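Kultindale Open Day: mattresses, wool and a very long lunch

I have wanted to go to the Brondau open day ever since my sister came back from the last one with a free pillow and a head full of facts about springs. They only open the mill to the public once a year, and this time it fell on Thu 18 July, so I took the day off and caught the early bus out to Kultindale with a thermos and very low expectations of the weather. It was glorious!

If you don't know Brondau, they make mattresses and bedding in an old brick mill down by the river. You sign in at the gate, you get a sticker, and you're put in a group of 20. Ours was led by Mayuree Suksawat, who runs the sewing floor and talks faster than anyone I have ever met (I loved her).

We started in the wool store. The smell hits you before the door is even open, sort of warm and greasy, like a wet sheep in a linen closet. The fleeces come in baled and washed, and then they go through the carding machine, a huge green thing with rollers that was already old when the company bought it. Mayuree says it breaks down every April and nobody knows why. We all got a handful of carded wool to take home and I still have mine in my coat pocket.

Next came the spring room, and wow, the noise. Ear plugs for everybody. One of the bigger mattresses has 712 springs in it, and each one gets its own little fabric pocket. I had always pictured one giant metal grid. A man in front of me asked if he could lie down on a bare spring unit and they let him! He said it was fine. He didn't look fine.

My favorite stop was tufting, which is still done by hand with a needle as long as my forearm. Cayetano Toledo has been doing it so long that he can carry on a full conversation about soccer while pulling every knot to the same depth. He let a few of us try. Mine came out crooked and he undid it very politely.

Lunch was in the yard. The Sriwong truck had driven up for the day and the line went all the way back to the gate, but the basil chicken was worth every minute. Get there before noon if you go, they ran out of rice while I was eating. There was also a stall from Dastetti with bed linen seconds, and I bought 4 pillowcases I did not need.

After lunch you can wander around on your own, so I went and had a nosy at the bedrooms and spent ages thinking about duvets.

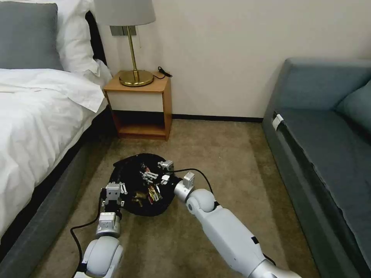
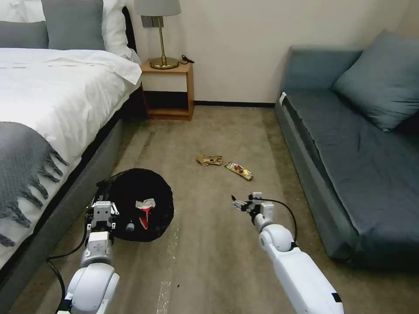

White duvet, gray bed base, and a little wooden nightstand.

I'm a firm believer in a thick duvet all year round, and I got into quite a debate about it with a couple from the morning group who swear by a sheet and one blanket. We never settled it. They did tell me to turn my mattress head to foot every 3 months, and I nodded as if I had ever done that in my life.

A few practical things if you're planning to go. Parking is in the field across the road and it's bumpy. The stairs up to the sewing floor are steep, but there's a freight elevator if you ask at the desk. Wear closed shoes or they won't let you into the spring room (two people in our group had to wait outside in their sandals). The last bus back leaves at ten past five, and I made it with my pillowcases under one arm and about a minute to spare.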